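Two-arm cell on mixed returns: what happened to the sort bench jobs
Forum > Warehouse and Fulfillment > Automation

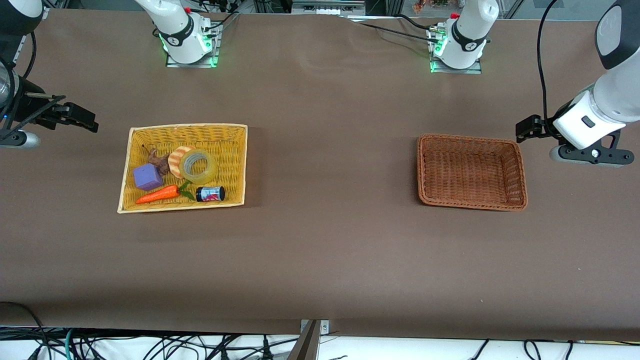
Posted by Gladys Londoño
Returns process lead, Clivstead
May 2019

Source basket on the left, destination on the right, one arm per side. The mix in the yellow one is typical of what we get back from the Bulside stores: foam cube, toy carrot, a roll of clear tape, a small can on its side. Hardly anything in it matches the item next to it, and that is the whole difficulty with returns.

We have been running the cell next to the manual benches since February. Figures for a standard shift:

Manual bench, one person: 1430 items
Cell, one attendant: 1283 items
Attendant interventions: 183

So the cell is slower than a person and still needs one. Management's case is that one attendant will cover 2 cells by the end of the year. I would like to hear from sites that have done this, mainly about job grading. Our attendants are on the same grade as bench sorters and I don't think that will hold.

harrow_k
What counts as an intervention? If a dropped item and a full stop go in the same column, 183 tells you very little.

Gladys Londoño
Same column at present. Any time the attendant touches an item or presses resume, it counts. Most are failed grasps on cylinders. Full stops are a small share but take the most time.

tallyclerk
Split them before anyone argues for two cells per person. Failed grasps can queue. A stop can't.
On grading: we went through this with the Harawira line. Attendants stayed on sorter grade for a year, and the good ones moved to maintenance, where clearing faults was in the job description and paid accordingly. We then had to train replacements twice.

dock9
Disagree that it deserves a higher grade. I have done both jobs. Bench sorting is constant decisions: resell, repair, scrap. The attendant puts the can upright and presses a button. It is easier on the shoulders and much duller.

harrow_k
Who makes the resell/scrap call now, dock9?

dock9
At our place, a person further down the line. Same decision, different chair.

Gladys Londoño
Same with us. The cell only transfers. Grading of the item moved to the Stoka desk, which now has a backlog it didn't have before. Those people were not consulted and their target was not changed.

tallyclerk
Then your 1283 is measured at the wrong point. Measure graded items out, per person, including the desk.

m_ostler
Agree with tallyclerk. Also rotate. Nobody on our site does more than half a shift watching a cell. Attention falls off and the stops get longer.

dock9
Rotation I will agree with.

Gladys Londoño
I'll split the log into grasp, stop and other, add the desk, and post the new numbers in this thread.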